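The Long Winter of a Small Handball Club

By five in the afternoon the parking lot behind the Stemdale arena is already dark, and the first players come with their bags over the shoulder and the hoods up. Inside, the floor is cold enough that the ball feels like a stone during the first passes. The women of Stemdale Handball have trained in this building for nine seasons, and they know which corner of the court is slippery and which shower has the good pressure.

Handball is not a big sport in this part of the country. The children grow up with hockey and later with basketball, and many of them meet handball for the first time in a school gym, when a teacher finds the nets in a storage room. The club lives from these accidents. Of the present squad, only 3 players had held a handball before they were fifteen.

A defence that learned to talk

Last season the team finished second from the bottom. The attack was not bad, but the defence was silent. Players moved out to meet a shooter and left a hole behind them, and the line player of the other side walked into it again and again. Against Atia, the strongest club in the league, Stemdale received eleven goals from the six-metre line in the first half alone.

The coaching staff made a simple decision in August. For the first month there would be almost no shooting practice. The players stood in a flat 6–0 formation, shifted left, shifted right, and called out every crossing. If a drill went quiet, it started again from the beginning. One of the wings told me that she dreamed about it. Another said that she caught herself shouting "behind you" to her brother in the supermarket.

It was boring work, and two players left. The others stayed, and in the autumn the results became visible. In the return match against Atia the team lost by a single goal, and the visitors needed a seven-metre throw in the last minute to do it.

The road and the budget

The distances are the real opponent. The nearest club in the league is 90 kilometres away, the farthest is a full day on the bus. A weekend with two away matches means leaving before breakfast, sleeping in a motel with four in a room, and coming home when the town is asleep. The players pay part of it themselves. Several of them work in health care and must trade shifts with colleagues, sometimes months ahead.

The club has one main sponsor, the sporting goods shop Stöcker, which gives balls, tape and a discount on shoes. The rest comes from membership fees, a bottle drive and the canteen at home matches, where the pea soup has its own supporters. The arena has 1,649 seats, and handball fills only the lower part of one side. Still, the people who come are loud, and they come also in bad weather.

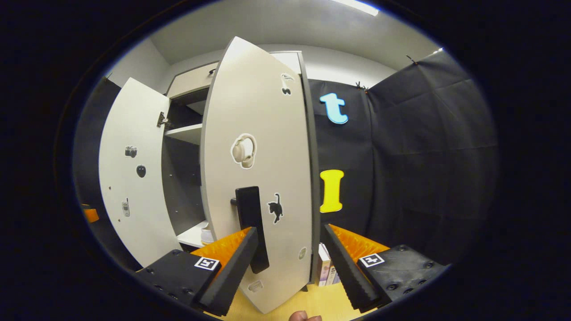

Young legs, old habits

The most interesting change this winter is at centre back. The regular playmaker hurt her knee in preseason and will not return before next year, so the place was given to a nineteen-year-old who had played only on the wing. She is quick and a little impatient. In her first matches she threw many passes too early, and the line player received them on the shoulder or not at all.

She has calmed down since then. Against Jetow she organized the attack for the whole sixty minutes and took only four shots of her own, and her side won 27 to 24. It was the kind of match where the statistics sheet does not tell very much. She held the ball one step longer, waited until the defender had turned her hips, and then played it where it hurt.

The older players protect her in their own way. They do not give speeches. When she makes a mistake, somebody taps her on the elbow on the way back to defence, and the game goes on. The captain, who is in her last season, has begun to let her choose the first play after every time-out.

What is left of the season

There are six matches to go, four of them at home. With two more wins the club would be in the playoffs, where it has never been. The players avoid the word. They talk about the next bus trip, about a new goalkeeper coach who may come in spring, and about the heating, which the town has promised to look at.

At the end of practice the goalkeepers stay on for extra throws from the wing, low and high in turn. The rest of the team stretches along the wall, in jackets. Then the figure skaters' parents come to ask about the schedule for the side entrance, and somebody goes to look for the key.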